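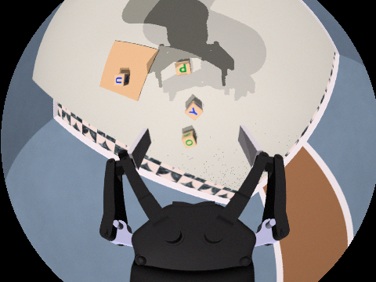 Replying to a reader, who writes that the lower leaves on a string of hearts go yellow every winter and asks if the plant needs feeding. Probably not. Yellow leaves in winter on a trailing Ceropegia are nearly always a watering matter. I've had enough of these questions lately that I'll put my notes in one thread.

Ceropegia woodii comes from southern Africa. It grows from a small woody tuber, and it makes more little tubers along the stems as it gets older. Those tubers hold water. That is why the plant can sit dry for a long stretch and look fine, and why it rots if you treat it like a fern.

In winter I let the whole pot dry out, then wait another week or so before I water. In summer I water when the top half of the mix is dry. I test with a wooden skewer. If it comes out clean, the pot is dry at that depth.

A better test is the leaf. Take a mature leaf near the base of a vine and try to fold it gently. If it's stiff, leave the plant alone. If it bends like a taco, water it. Don't test the new leaves at the tips, they are soft anyway.

Mix. I use Stamudard cactus mix with extra pumice, one part pumice to two parts mix. Straight from the bag it holds too much water for me. I'm in Salinas and we get fog most mornings in summer, so pots dry slowly here. If you live somewhere hot and dry you may be able to use it as is.

Pots. Shallow is better than deep. The roots don't go down far and the bottom of a deep pot stays wet. I grow mine in 4 inch clay pots until the tubers crowd the surface, then go up one size. It does not mind being crowded and I think it flowers better that way.

Light. Bright, with some direct sun in the morning. If the gaps between the leaf pairs get long, it wants more light. If the leaves turn purple on top and feel thick, it's getting plenty. The silver marking is also much stronger in good light. In a dark corner the leaves come out small and plain green.

The top of the pot needs light too. People hang these up high near the ceiling, where the vines get sun and the soil surface gets none, and then the crown goes bald. Hang it so the crown is level with the window glass. I moved mine down and had new shoots from the tubers that spring.

To fill in a bald crown, lift one of the vines and coil it back on top of the soil. Pin it down with a bent paper clip or a hairpin so that the nodes touch the mix. Keep the surface just damp. Roots come from the nodes in a few weeks. You don't have to cut the vine.

Cuttings also work. Take a piece with at least 2 nodes, strip the leaves off the lower one and bury that node. I've rooted them in water, in perlite and in damp moss. Moss was the fastest for me. Water was the slowest to get going again after potting.

You can also plant the beads, which are the little tubers on the stems. Set one on top of the mix, half buried, with the vine still attached if you can. A loose bead with no vine will grow but it may sit there for months first. I have one that did nothing from November until May.

Feeding, to get back to the original question. I feed lightly from April to September and not at all in winter. I use Flurik liquid at half of what the label says. More food gave me longer vines with fewer leaves on them, so I went back to half.

Flowers. They are small, pinkish with a swollen base and dark tips that join at the top like a little cage. The shape traps small flies for a while, which is how it gets pollinated. Mine bloom from late summer into fall. Indoors I hardly ever get seed.

If you do get seed, the pods come in pairs and look like thin horns. Tie a bit of netting over them or the seeds will float off on their silk when the pod splits. Sow right away, they don't keep well. My best pod had a good count of seed and most came up within ten days.

Pests. Mealybugs, mainly where the leaf joins the stem and on the tubers just under the surface. Dab them with rubbing alcohol on a cotton swab, wait a week, and check again. If they're on the roots I wash all the old mix off, throw it out and repot in fresh. Aphids go for the flower buds and rinse off with water.

Someone asked about the variegated kind. Same care, a bit more light, slower. If a vine comes out all green, cut it off at the soil or it will take over. If a vine comes out all pink it's pretty, but it can't feed itself for long and depends on the rest of the plant.

Temperature. Mine spend summer under the eaves and come in when nights drop below 50. They have survived colder than that when dry. Cold and wet together is what kills them. I lost a big one that way after it got left out in a rainy week, and the tubers were mush when I tipped it out.

Untangling. I get asked about this a lot and I have no good method. Lay the plant on a table, start at the tips, work one vine at a time and accept that some will snap. Root the ones that snap. For shipping, wrap each bundle of vines loosely in tissue before you move the pot.

On buying. Eretti had them as plugs this spring, several vines to a plug, and they were healthy. Look at the top of the pot before you buy any of these. You want to see firm tubers and new growth at the crown. Long vines over a bare crown cost more and will give you more work.

For the reader with the yellow leaves: stop watering for now, move the pot nearer to the window, and pull off the yellow ones so they don't rot on the soil. Press on a tuber. If it's hard, the plant will be okay. If it gives, cut the healthy vines today and start them in moss.

Next thread will be on Ceropegia linearis, the one with the narrow leaves. Mine is just setting buds so I'll wait until those open.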